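Anyone else getting the Stendum arms on the packing line?
Posted by bench_four, 5 August 2023

I pack mixed produce orders at Vemano. Customer picks what they want, we bag it, tub goes down the line. We've had the same crew of 12 on days for as long as I've been there, give or take a person leaving and a person coming.

Now management wants to put in a Stendum two-arm cell for the bagging. The word in the break room meeting was "assist." It will assist us. Nobody who said it could tell me what I'd be doing while it assisted me. The work it's meant for is taking items out of a tub and getting them in the bag with the rest of the order, so, my job.
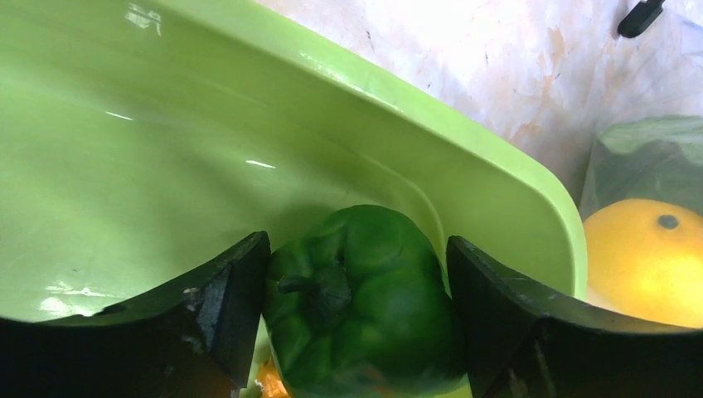
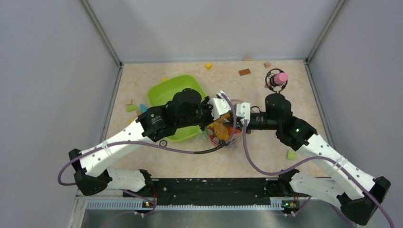 First one is a pepper in the green tub, second one is both arms at the bag.

I'm not scared of it. I've seen plenty of equipment roll in with a ribbon on it and roll out under a tarp. What I want to know from people who have these on the floor already: what happened to your crew, and did the job get better or worse? Please don't tell me it's going to free me up for higher value work. I've had that speech.

---

coldroom_kev_no_more
I was at Urrego when they did this. Different maker, same pitch. For the first few weeks everybody stood around watching it. Then the visitors stopped coming and the real numbers started.

Crew didn't get laid off. I'll give them that. What happened is when people quit they didn't get replaced, and the people left had to cover the cell plus their own station. So on paper no jobs lost. On the floor it was fewer hands and the same trucks waiting.

Also the easy stuff went to the machine. Potatoes, onions, anything you can grab without thinking. We got grapes and herbs and the bags that had already split. My hands hurt more after than before.

---

torque_and_tea
Maintenance side, so take this with whatever salt you like. I think people are too quick to sneer at these. Look at the pepper. Lumpy, shiny, creased all over, no two the same. A few years back you would not have let a machine near one unless you wanted salsa. It's between the fingers in that picture and I don't see a mark I'd blame on the grip.

Bagging is bad work for a body. Same reach and same twist all shift long. I've watched good people wreck their shoulders doing it. If an arm wants to do that reach, let it.

---

bench_four
@torque_and_tea you're going by one pepper. One pepper being held. I can hold a pepper. Question is whether it gets in the bag with the rest of the order before the next tub shows up, and a picture can't tell either of us that.

And I agree on the shoulders! Mine are shot. But I asked if the people with bad shoulders would get first pick of the lighter jobs and got told that's a separate conversation. I have noticed it's always separate.

---

torque_and_tea
Fair on the pepper. I'd still rather argue about where the lighter jobs go than argue that nobody should have them.

---

QA_on_nights
What I'd look at is the fingers. Zoom in on the first one, there are scuffs on both of them, a grayish patch on the left and scratches on the right. Anything that touches food and has a worn surface, I want to know who cleans it, with what, and how often. When we brought in new grabbers the cleaning got added to the night shift and no time got added with it. Nobody had written it down anywhere. I had to write it down.

So my question for your manager is, whose shift is the wipe-down on? If they don't know, it's yours.

---

bench_four
Writing that one on my hand. We already do the tubs and the scales at end of shift and I can see exactly how "and the arms" gets tacked on.

---

ladderman
I'll be the one who says it. Most of you would complain about a new broom. We've got a cell with Flovilow running the scheduling and it's fine. It's a machine. Some days it has a fit and you reset it. I got trained on it, I got a bump in pay, and I haven't lifted a crate in months. If you get the chance to be the person who runs it, put your hand up on day one. The ones who folded their arms at ours are still folding their arms and I'm in the chair.

---

coldroom_kev_no_more
How many chairs are there?

---

ladderman
One per shift. But somebody has to be in it.

---

coldroom_kev_no_more
Right. So the advice is be you.

---

salt_and_pallets
lol

To be useful though: ask how they count. Ours was sold on orders per hour and what they left out was that a stop didn't count as time. Bag folds over, arm waits, light goes on, somebody walks over and fixes it, clock starts again. On the dashboard it looked like it never slowed down. The somebody who walked over was me, and my own bench rate was dropping every time I did it. I got a talking to about my rate. From the same guy who'd asked me to keep an eye on the cell.

Bags are the whole problem in my opinion. Tubs are easy, a tub sits there and it's the same tub as yesterday. A thin clear bag does what it wants. Look how crumpled and shiny the one in the second picture is, and both grippers are right on top of it. I'd want to stand next to that for a full shift before I believed any number.

---

bench_four
Thanks, this is the kind of thing I was after. The number we were given is about 200 orders a shift from the cell "once it's tuned." Didn't say what it does before it's tuned or who's tuning it.

---

torque_and_tea
Who's tuning it will be Stendum for as long as the contract says, then it'll be people like me. Find out how long the contract says. I mean it kindly but that date matters more to you than anything in the brochure. While their tech is on site everything gets fixed same day and the thing looks brilliant. After that it's a phone line and whatever spares we thought to order.

See all the cable trailing along the arms in the second shot? Those thick purple ones. On any arm that moves all day the cable is where I'd look first when it starts doing odd things. Ask if there's a spare set in the building. I would bet money there isn't.

---

QA_on_nights
Agree with that. And ask what happens to the orders when it's down. Ours went back to the manual benches with no extra time, and since they'd taken out some of the benches to make room, we were elbow to elbow.

---

bench_four
They want to take out 3 benches. I hadn't even thought about it that way. It was pitched as "opening up the floor."

---

ladderman
You people are going to talk this guy into a fight before the thing is even bolted down. Maybe it works. Maybe nobody loses anything. Has that crossed anyone's mind?

---

salt_and_pallets
It crossed mine. Then I asked for it in writing and got a fruit basket for the break room.

---

coldroom_kev_no_more
@ladderman I don't think anyone here told him to fight it. Asking who cleans it and who fixes it isn't a fight. If those questions sink the project it wasn't much of a project.

Something I didn't say before, and I'm not sure how to put it. The bit I missed was the talking. Packing across from somebody all day you get to know them, you know when their kid's sick, you cover for each other. With the cell in the middle we were all facing it and not each other, and it was loud enough you didn't bother. That's not on any dashboard either. I left after 6 months of it. The pay was the same and I couldn't have told you in the exit interview what had changed.

---

torque_and_tea
That I've seen too. I don't have a comeback for it. You can lay out a floor so it doesn't happen, put the cell on the end, keep the benches facing. It costs nothing at the drawing stage and a fortune afterward. Which is another reason to be asking now, bench_four, before the holes are drilled. If they'll show you the floor plan, take somebody from maintenance in with you. We're better at reading those and we're harder to wave off.

---

bench_four
I'll ask. Our maintenance lead wasn't even at the meeting, so I'm guessing they heard about it the way I did.

List so far, for anyone who's in the same boat:

Whose shift is the cleaning on, and how much time do they get for it
Does a stop count as time
Who gets called over when it stops, and does it come out of their rate
How long is the Stendum tech on site
Spare cables, yes or no
Where do the orders go when it's down if the benches are gone
Do the people with bad shoulders get first pick
Floor plan

I'm still of the opinion that I could out-pack it, for the record. But I can't do that until I retire and I know it.

---

QA_on_nights
Add one. If a bruised pepper goes out, whose name is on the ticket? Ours still prints the packer number of whoever is signed in nearest. Took me forever to get a complaint taken off a woman who'd been at lunch.

---

bench_four
Added. Meeting's later this month, I'll post what they say, assuming they say something.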